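Everyone in my feed has been passing round the same clip of the Ahmadpour footbridge, the one where a man appears to walk along the outside of the railing with a tray of tea. It had 400 shares when I first saw it in April. By teatime there were 995, and a caption saying he does it every morning for the pensioners of Vambridge.

I don't buy it. Behrouz Soltani, who has lived at the far end of that bridge for years, says he has never seen the man. The pensioners are never shown either. What we do get, for about two seconds, is the word Waketti on the tray, and Waketti sells tea.

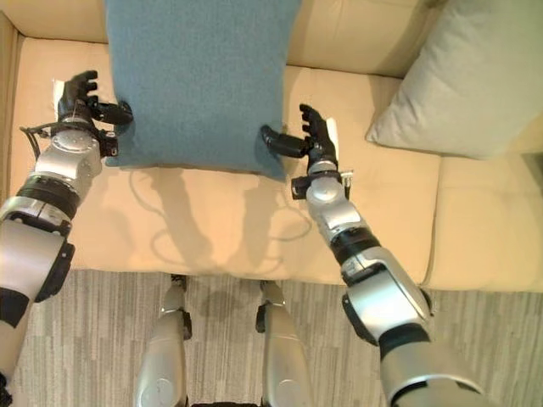

The local news page ran it anyway, under "Heartwarming". I wrote to ask who had checked it and got a thank you for my interest. Pluritz, where most of these things seem to start, has since put up four more with the same music. One is a baker lowering loaves from a window in a basket. Lovely light, very clean basket.

Ustyna Zhuravel left a comment under my last post saying I suck the joy out of everything. Perhaps. I'd still like a name for the tea man, and a street for the baker. If anybody has either, my email is in the sidebar.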